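Is the Fadden hand-held gripper kit worth it for soft items?

Posted by Itzel Meléndez

I'm looking at the Fadden kit, the one with the two parallel fingers and the clip-on pads. The seller in Curico wants 370 for it used, with 4 spare pads. I'd mostly be recording pick and place demos with cloth and light cardboard boxes at home. Does it hold a box without crushing it? And do the pads wear out fast?

Xuân Từ

I've had mine since January. It handles light boxes fine if you open the fingers all the way before you come in and then close slowly. The trigger is stiff at first and loosens up after a couple of weeks.

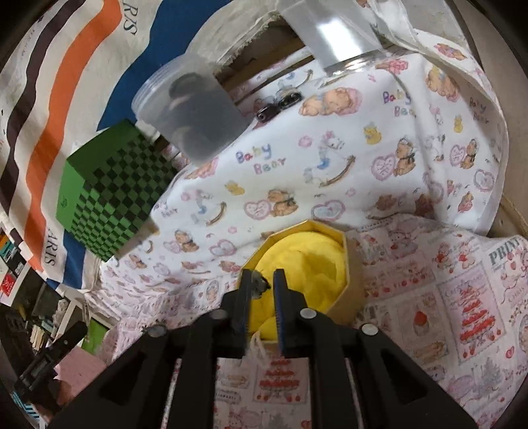

Fadden kit, fingers open around the yellow-rimmed box with the cloth in it.

Squeeze the box near the corners, where the cardboard is stiffer. Cloth alone is harder. Thin fabric slips unless you pinch a fold of it, and a printed tablecloth underneath will bunch up if you press down. Wipe the pads often, they pick up lint. I have 947 recorded grasps on one pair and they still grip, though the ridges are getting shallow. 370 is fair if the trigger spring is good. Ask for a video of it closing.

Diệp

Never used the Fadden. I have the Sekuncombe one and it's OK. Costs more. The pads only lasted me 2 months but I was picking up sandpaper blocks with it, so probably not the same for you.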